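Trodham Death Notices: README and data card

16 min of your life if you read slowly, 4 min read if you don't
February 16, 2026 — posted by the Trodham Notices project

Hello, and thanks for looking. I've been typing up old death notices from Trodham and the villages round it, and this is the file that goes with them. Please read at least the part on dates before you start merging anything into your family tree!

What you get

One file, notices.csv, with 692 notices in it. Each row is one printed notice, so a person can turn up more than once (a short notice in the week they died, then a longer one after the funeral, and sometimes a thank-you from the family a month on). I've left those as separate rows and linked them with a shared number in the person_id column. If you want people and not notices, group by that.

There are 14 columns. Most explain themselves, but these ones trip people up:

notice_date is the date the paper came out.
death_date is the date given in the notice, worked out where the notice says something like "on Tuesday last".
surname is spelled as printed, mistakes and all.
surname_std is my best guess at the usual spelling.
born_as is the maiden name, left empty if the notice doesn't give one.
kin is everybody named as family, separated by semicolons, in the order they were printed.
officiant is whoever took the service. Often blank.
undertaker is nearly always MacKinnon, with a handful from elsewhere.

Where it came from

Mostly cuttings. A big envelope of them came to me from a cousin's loft in Prulten, glued on to sugar paper by somebody with very strong views on glue. The rest I copied from bound newspapers on Saturday mornings, and I filled in some service times from the old MacKinnon funeral cards where a notice had been trimmed too short to be useful. The source column says which is which — "cutting", "volume" or "card".

I typed everything into Grultier, my own little entry form (it's in the tools folder, and it is not pretty). It won't let you save a row without a notice date, but it's happy with nearly anything else, so typing slips do get through.

About those dates

In 70 rows there is no death_date at all. The notice either says "suddenly" and leaves it there, or says "recently", or the scissors went through that line. Please don't fill the gap with the notice date. I did that in my first version and ended up with a man buried before he died, and a very polite email from his great-niece.

Ages are as printed too. "In her 80th year" means she was 79, and I've kept the wording in age_text and put the number in age. Where the age and the birth year disagree I've left both alone.

"Late of" is another one. Sometimes it means the person had moved away and sometimes it just means they were dead. I've put the address in the place column either way and wouldn't lean on it too hard.

Checking

I went back over 200 rows against the originals in January, reading each one out loud. Those have checked = yes. Most of what I fixed was in kin, where daughters get listed under their husbands' names and it's terribly easy to skip a line. The unchecked rows will have the same sort of slips, so go gently with them.

Privacy and manners

I've left out home addresses of anyone named as a survivor, and anything about cause of death unless the family put it in the notice themselves. If someone in here is yours and you'd like a row changed or taken out, write to me and I'll do it, no reasons needed. Corrections with a photo or scan of the notice are lovely, but your word is fine for nicknames. (I'd never have guessed that "Tot" was short for Charlotte.)

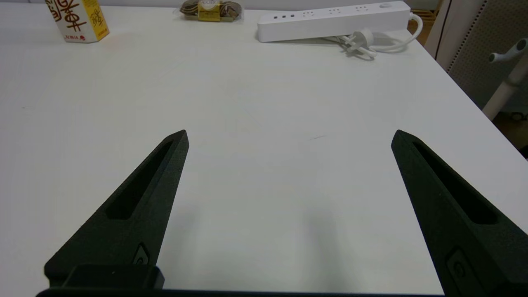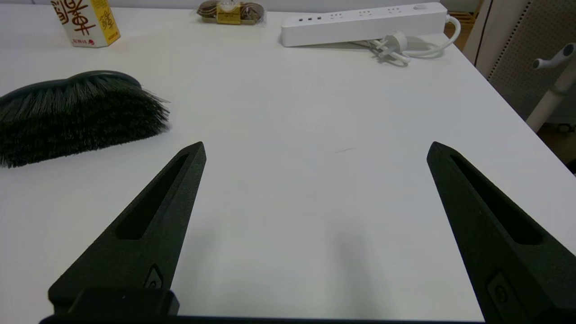
Using the file

Open it as UTF-8 or the accents in a few of the names will go funny. Some spreadsheets also turn older dates into nonsense, so import the date columns as text. You may copy, print and share the lot for family or local history, and I'd just ask you to mention Trodham Death Notices somewhere. Please don't sell it.

Still to do: a list of churchyards, and the second half of the Prulten envelope, where the glue has won.

Contact: use the form on the project page | © 2026 Trodham Notices | Back to top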